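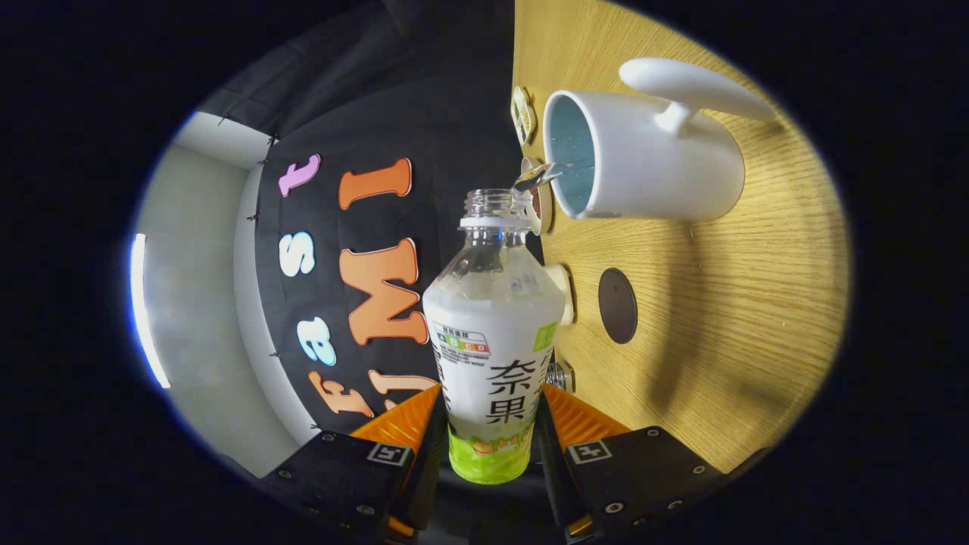
Why is PET stretched when a bottle is made from it?

Stretching lines up the polymer chains and lets small crystals form between them, so the wall becomes stronger, stiffer and less permeable to gas while staying clear.

PACKAGING MATERIALS, UNIT 4: PET CONTAINERS
Farnside Technical College
Handout prepared by Dwynwen Sayce
Revised October 9, 2020

4.1 The resin

Polyethylene terephthalate (PET) is a linear polyester made from ethylene glycol and terephthalic acid. It can be held in an amorphous state by cooling it quickly from the melt, or allowed to crystallize by cooling it slowly. Slow cooling without stretching gives large spherulites that scatter light, and the part turns white. This is a defect in a beverage bottle and a design feature in some oven trays.

Chain length is tracked through intrinsic viscosity (IV), reported in dL/g. Bottle grades have a higher IV than textile fiber grades. IV falls whenever wet resin is melted, as water attacks the ester links. Pellets are therefore dried before molding, normally in a desiccant hopper. The damage is done in the extruder barrel and can't be repaired downstream.

4.2 Preform and blow

Most bottles are made in two steps. A preform is injection molded with the neck finish already at final size. The body is then reheated above the glass transition temperature, stretched lengthwise with a rod and blown outward against a cold mold. The neck is shielded from the heaters and is not stretched. It stays thick, and it is the least oriented part of the container along with the gate area at the center of the base.

Definitions used in the problem set:

Axial stretch ratio = stretched length of body / length of preform body below the neck
Hoop stretch ratio = bottle diameter / preform diameter
Total (planar) stretch ratio = axial ratio x hoop ratio

Note that the hoop ratio depends on which preform diameter is chosen. The inside wall stretches more than the outside wall. State which one you used. Answers without this will lose a mark.

If the preform is too cold or is stretched too far, microvoids open in the wall and it takes on a pearly look (stress whitening). If it is too hot, the chains relax as fast as they are drawn and little orientation is kept. A hazy wall from overheating and a pearly wall from overstretching look similar at first and call for opposite corrections. Section the wall before changing the oven profile.

4.3 Gas transmission

For steady-state permeation through a wall:

Q = P A (p1 - p2) / L

where Q is the transmission rate, P the permeability coefficient, A the wall area, p1 and p2 the partial pressures on each side, and L the wall thickness. Use consistent units. Published values of P come in many unit systems and conversion is the most common source of error in this unit.

Worked case. Two bottles, one 300 mL and one 1,500 mL, have the same shape, wall thickness and resin. Compare the fractional loss of carbon dioxide per day at the same starting pressure.

Volume ratio = 1,500 / 300 = 5
Area ratio = 5^(2/3) = 2.92
Area per unit volume, small relative to large = 5 / 2.92 = 1.71

The small bottle loses carbonation 1.71 times as fast as a fraction of its contents. In practice the wall of a small carbonated bottle is often made thicker, or a barrier layer is added. Loss through the closure and liner is left out here - it is covered in Unit 5.

4.4 Hot filling

Ordinary PET bottles shrink when filled hot, as the frozen-in orientation relaxes. Heat-set bottles are blown into a heated mold, which raises crystallinity in the body and relieves part of the stress. Cooling of the contents after capping pulls a partial vacuum, and the container has to absorb it through panels or a moving base.

4.5 Problem set

Do problems 2 through 7 in the Castar workbook. Problem 6 gives IV in the wrong units; read dL/g.

Shares: 632
Comments (2)

Ariel Lumanlan
In 4.3, should the fractional loss use the headspace volume or the total volume? The workbook seems to switch between them.

Dwynwen Sayce
Use the liquid volume and ignore headspace for this unit. The January edition of the workbook has the corrected wording.

Related handouts
Unit 3: Polyolefin Films
Unit 5: Closures, Liners and Torque
Unit 6: Label Stocks and Adhesives
Lab Sheet: Drop Testing with the Banus Rig
Reading Notes: Jenkins on Moisture in Polyesters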